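Stasberg Holiday Rentals - changeover cleaner / guest host, casual to start

We look after short-stay cottages and units for owners who mostly live interstate. Need one more person on the changeover crew before the busy season, ongoing through to March. Posted 25 Nov 2025.

What you'd be doing: stripping and making beds, bathrooms, kitchens, restocking tea/milk/loo rolls, bins out, quick check of the inventory sheet. Reporting breakages same day please, not a week later. Sometimes meeting guests at the door if the key safe is playing up. 3 properties on a normal day, most of them on the Mosto side of town, a couple out past Gauthier Road.

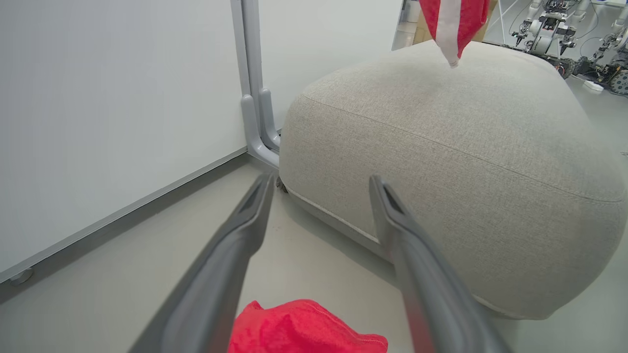 Beige ottoman and red cloth on the floor.

Must have own car and a current licence. Linen is done by Danov Laundry so no washing at home, you just pick up and drop off. Expereince in hotels or holiday lets good but we will train. Weekend work is part of it, no way round that sorry. Police check needed, we pay.

Paid per clean, not hourly, rates sent out with the application form. Kilometres on top. Busiest properties get first pick of cleaners so if you're reliable you'll be busy too.

To apply: short email or a note through the office door at 652 Stasberg Parade, attention Nerys Owen. Two referees, and which days you definately can't do. Quote job 444. No agencies.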